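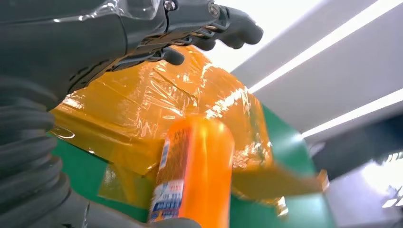 *Figure 6-1. Crumpled orange plastic.*

## 6. Setting Up the Container Return Point

This section covers set-up of the Drolley return point for empty drink containers, from placement of the sorting table to the first weighed sack. Complete Section 5 (Unpacking and Leveling) first. The work takes two people. Power is needed only for the Patach scale.

### 6.1 Placing the table

1. Select a level indoor floor with a drain or a washable surface.
2. Set the table with its long side facing the incoming containers.
3. Leave a clear walkway behind the operator. Local fire rules take priority over this manual.
4. Lock all casters. Push against each corner in turn. If the table moves, unlock, reposition and lock again.
5. Wipe the work surface with mild detergent and let it dry.

> **Note:** Do not use solvent cleaners on the work surface. They dull the coating, and labels then stick to it.

### 6.2 Fitting the sack frame

1. Slide the sack frame onto the rail until both catches click.
2. Hang a clear sack for plastic on the left hook pair and a blue sack for metal on the right.
3. Fold the sack rim over the hoop and close the clamp.
4. Pull down on the sack with one hand. The rim must not slip.

The hoop clamp accepts sack rims with a folded width up to 38 mm. For wider rims, order the Dumlao clamp set.

> **Caution:** Keep fingers clear of the clamp while closing it. The spring is strong enough to bruise.

### 6.3 Setting the scale

1. Plug in the scale and wait for the display to read zero.
2. Hang an empty sack and press TARE.
3. Press and hold MODE until the limit value flashes.
4. Set the limit to 400 and press ENTER. The unit is ounces.
5. Hang the supplied test weight. The reading must match the value stamped on it.

If the display shows error 707, the load cell is still held by its transport screw. Unplug the scale, remove the screw and repeat from step 1. Keep the screw. It must be refitted before the scale is moved to another building.

### 6.4 Preparing containers

Containers may be accepted whole or crushed, depending on how the deposit is read. Sites that read the deposit from the label must take them whole. Sites that pay by weight may take either.

1. Empty out any remaining liquid.
2. Leave labels in place until the deposit has been recorded.
3. Lay bottles on their sides so they do not tip and roll.
4. Separate foil and film from bottles before weighing.
5. Place the recorded containers in the correct sack. 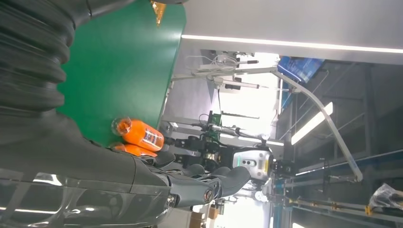

Philomena Amegashie, commenting on the draft of this section, asked whether caps should come off before weighing: "Our hauler at Rutthorpe wants them on, and the old manual said to take them off. Which one do we train people on?"

Follow the hauler's written instructions. Where none exist, leave caps on after emptying. The previous edition required removal, and that step has been withdrawn. Caps received separately go into the small tray under the rail and are weighed with the plastic sack.

### 6.5 First sack check

1. Fill one plastic sack to the limit set in 6.3. The scale beeps and the display turns red.
2. Close the sack with a tie below the clamp.
3. Release the clamp and lower the sack to the floor. Do not drop it.
4. Inspect the base seam for leaks.
5. Write the weight and the sack color on the start-up sheet.

> **Caution:** Broken glass must never enter a sack. Use the lidded bin described in Section 7.

Changes from the April edition: 6.3 step 4 and the cap instruction in 6.4.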